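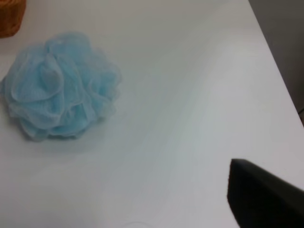

29th August. Third week of the camp outside the Zudetti packing plant, and the showers are finally sorted out. The Methodist church on Lowther Street is letting us use the two in its basement, mornings only, ten minutes each. I went over at six with a towel and a bar of soap. I also have one of those mesh bath poufs now, light blue, all ruffles, which my sister put in the last bag she sent up. I would have been fine with a washcloth but it does get more lather out of cheap soap. Felt like a person again by seven.

Walked back along the Skurkolham road. The county has put up new signs saying no parking on the shoulder, so everyone has moved their trucks to the feed store lot. The owner says we can stay through the end of the month if we keep the loading side clear. After that he wants to talk about it again.

Breakfast was oatmeal and canned peaches. The kitchen tent fed 90 people this morning, by the list they keep for the food bank. It was 50 the first day. Most of the new people are from the night shift, who waited to see if the company would answer the first letter. It did answer, one page, and said that the change in hours was a business decision and that the heat breaks would be "reviewed in February." By February there is no heat. I think that sentence brought more people out than any of our flyers did.

Took the gate from eight to noon. Three trucks went in and one turned around. The driver who turned around rolled down his window and asked what we wanted, and I told him: the old break schedule back, fans on the sorting line, and the two women who were let go in July brought back on. He said his brother used to work the line in Vedine and it was the same there. Then he sat in the turnoff on the phone to his dispatcher for a long time and left. I wrote down the time for the log.

The sheriff's deputy came by at ten to remind us about the driveway. It was the older one. He measured from the gate post to our first chair with his boots and said we were fine. The younger one makes us move every time no matter where we are.

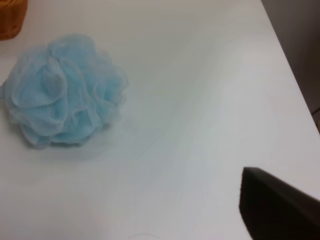 Meeting at one under the big tarp. It was 100 degrees by the bank sign and people were short with each other. The main argument was whether to take the company's offer to meet on Zudetti property. Delwyn Grimshaw spoke against it. He wants the library in town, with the doors open and anyone allowed to sit in. Others said we shouldn't turn down a first meeting over a room. I went back and forth. I worked 11 years in that building and I know how it feels to sit in the upstairs office with the blinds shut. On the other hand I have a truck payment coming. In the end we voted to ask for the library and, if they say no, to go anyway with four people instead of two. It passed but not by a lot. Delwyn shook hands with everybody afterward, which helped.

The clinic people came at three and checked blood pressure. Mine was a little high. The nurse told me to drink more water and lay off the coffee. She also looked at Marisol's foot and said it needed to stay up for a couple of days, so I am taking her evening turn at the gate through the weekend.

Things we are short of: ice, always ice. Sunscreen. Size D batteries. Somebody donated a whole box of paperbacks and there is now a lending shelf next to the water jugs. A retired teacher is doing homework help for the kids at the far picnic table from four to five. School started this week and the bus stops right at the feed store now, so they come straight to camp.

The barber from town set up a chair after supper and cut hair for free until it got too dark. I didn't get one. The line was long and I had the gate.

Quiet shift tonight. The second-shift supervisor drove out at 9:15 and lifted one finger off the wheel at us, the way he always has. It cooled off some after ten. Called home for 45 minutes, longer than I meant to. The washing machine is leaking again and my son wants to quit band. Told him to give it until Christmas.

Shower slot tomorrow is 6:20. Need to ask my sister for socks.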